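The Toast Problem

Every few years someone promises me a robot that will make breakfast. I have stopped buying smaller plates in anticipation.

Marcela Bednárik has heard the promises too. She tests kitchen software at Zondeck, and since October her job has been toast. Her kitchen is a simulated one, where a white arm can fumble a slice 200 times before lunch and no one has to sweep. She likes it that way. I am less sure what it proves.

The chore looks like nothing. Pick up the bread, find the slot, let go. A child of six can do it half asleep. Bednárik's list of ways to get it wrong runs to 92 entries, and she read me the first dozen with some relish. Wrong angle. Wrong edge. Grip too low. Toaster moved.
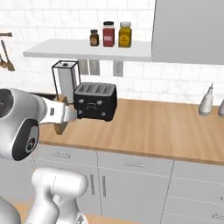
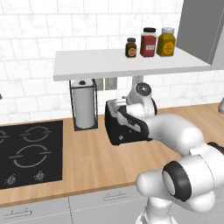
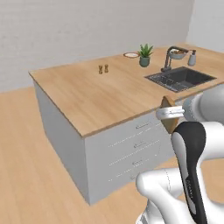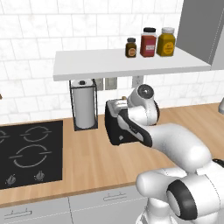
One arm, one simulated kitchen.

Is a robot that makes toast in simulation ready to make it in my house?

Not on that evidence. A simulated slice doesn't crumble unless somebody writes the crumbs in, and a real counter has mail on it.

Her colleague Efe Yusuf puts the pass rate at 80 percent on a good build. He said it proudly. I asked what he would say to a dishwasher that broke one plate in five, and he laughed, then went to get coffee.

In fairness, the people at Zondeck are careful about what they claim. The sales brochures I get from other firms are not. Ukotby, which sells a kitchen arm to small cafes, invited me to a demo where the machine buttered two rolls while Libor Ďurica, the sales manager, stood beside it with one hand near the off switch. The rolls were fine. The hand never moved far from the switch.

Bednárik expects to start on a real counter next, with real bread from the shop downstairs. She has asked for the cheap kind, which tears. I told her to call me when it does the crusts.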